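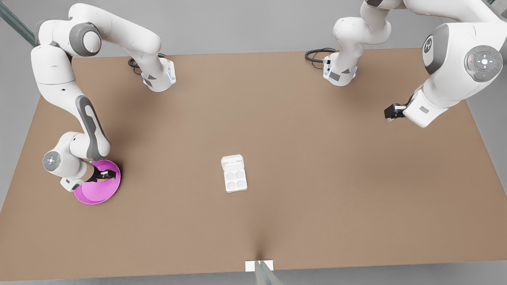 Why I stopped believing in the sealed house

When we bought our place in Barkow, everybody gave us the same advice: seal it. Seal the windows, seal the doors, put foam in every gap. I followed this advice for two winters, and I would like to argue against a part of it.

The first quote came from a company called Andard. It was for 30 metres of door and window seal, plus new sashes, and the total was $1,366. The salesman was polite, but he did not ask one question about how we get fresh air. I paid. The draughts stopped, and by March there was grey mould behind the wardrobe in my daughter's room.

My neighbour Gilmar Paiva had the same trouble, only in the kitchen. He spent $402 on a dehumidifier and now empties it every evening. To me this is a strange kind of comfort — we close the house with one machine's worth of money and then buy another machine to repair the air.

I do not say that draughts are good. An old window which whistles all night should be fixed, and I am glad ours is quiet. But a tradesperson who sells only seals will see only gaps. I think any quote for draught-proofing should have a line for ventilation, even if the line says that the existing vents are enough.

In the end Jussara Damasceno put a quiet extractor fan in our bathroom and small vents above two bedroom windows. Her bill was $344. The wardrobe is back against the wall, with a hand's width of space behind it, and I check there on the first day of every month.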